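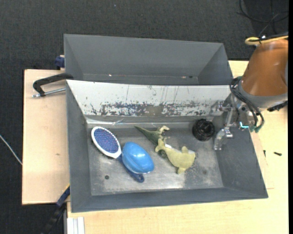

Budget for a second bin picking cell – what am I forgetting?

Posted by Jade Bergeron, April 2025

Hi all. Need to put numbers in front of my boss and I'm short on time so sorry if this is a mess. We do sorting of mixed returns at Omwood, small stuff, toys, brushes, kitchen bits, all odd shapes. One cell running now. Arm, metal gripper, two grey bins one in front of the other, pick from one and drop in the other. Bins held with clamps on a wooden base, sloped white panel along the back of the front one.

Want to price a second cell the same. The arm and gripper I have quotes for. What I don't have is a feel for everything else. Last time we blew the budget on bits and pieces – cables, hoses, brackets, shipping – and I got an earful. Also the white panel is getting chewed up, the bottom half is scuffed right down with flakes coming off it, so do I budget for that as a wear part or just buy something better up front?

Rivas (our supplier) is offering a service plan too, 2 years. No idea if its worth it. Number for extras would be great if anyone has one. Thanks

Barnabás Kerekes

Went through this in January for our place in Vorkenport. Few things.

Panel – wear part, yes. Don't go hunting for a miracle material yet. Get 3 cut at the same time as the cell is built, same shop, same drawing, and leave two on the shelf. Cutting one at a time later costs way more because you pay setup every time. If it's only the lower half that goes, ask the shop if the shape can be made symmetrical so you can flip it. Ours was and it doubled the life. Check your mounting holes first tho.

Flakes would bother me more than the scuffs. If they end up in customer goods someone will complain. Put a wipe down in the weekly routine and cost the labour, it adds up over a year.

Extras. I'd put down separate lines for these, don't lump them as "misc" or the boss will cut it:

spare fingers for the gripper
air hose and fittings, plus a spare set
power and data cables, longer than you think
clamps and base
bins, buy extra
freight
electrician
your own hours for setup and testing

That last one is what killed us. Two people, most of a month, none of it in the plan.

And is the second one going on carpet? Our first was. Moved it to the workshop after, better floor, easier to sweep, and we found a pile of missing screws when we shifted it.

Nidia Sotelo

Just get the service plan. We didnt and regretted it.

Édgar Bermúdez

Disagree with Nidia a bit, depends what it covers. Ask Rivas in writing if the gripper is in it or only the arm. Ours from Gindis was arm only, and the arm never gave us any trouble. Gripper went twice. Paid full price both times.

On a number for extras, we set aside $1000 per cell for small parts on top of the spares Barnabás listed and it lasted the first year. Your mix of items is rougher on things than ours so maybe go higher. Hard plastic dragged up a sloped panel all day will do that kind of damage.

Also get the two cells on the same gripper model even if the newer one is cheaper. One set of spares on the shelf, one thing to learn.

Jade Bergeron

Great, thank you. Flipping the panel hadn't crossed my mind, will measure the holes tomorrow. Yes carpet at the moment, have asked about moving. Have emailed Rivas re the gripper, will post what they say.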